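Start Aktuelles Projekte Termine Kontakt

Urnano lernt jetzt auch Obst

Bei Ranwood freut man sich in diesen Tagen über eine neue Fassung der Greifsoftware Urnano, an der Gizella Kerekes und Keegan Hapeta seit Januar mit viel Geduld gearbeitet haben. Sie plant Griffe nach Vorführungen, die Menschen mit Handgreifern aufnehmen, und 1509 davon sind inzwischen beisammen, sehr zur Freude aller Beteiligten!

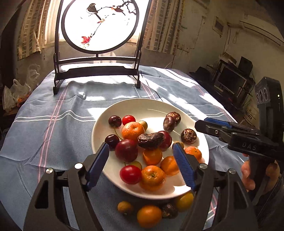
Besonders gern erzählt Kerekes von den Früchten, bei denen Mandarinen, Kirschen und Datteln dicht beieinanderliegen und die Bilderkennung lange ins Grübeln kam. Die neue Planung bewertet nun 12 mögliche Griffe je Frucht (früher war es ein einziger) und wählt erst dann aus. Am Montag stellt Hapeta das Ganze in Lillby vor, und wer mag, darf danach gern noch auf einen Kaffee bleiben.

Kontakt: Redaktion Ranwood | © Ranwood | Nach oben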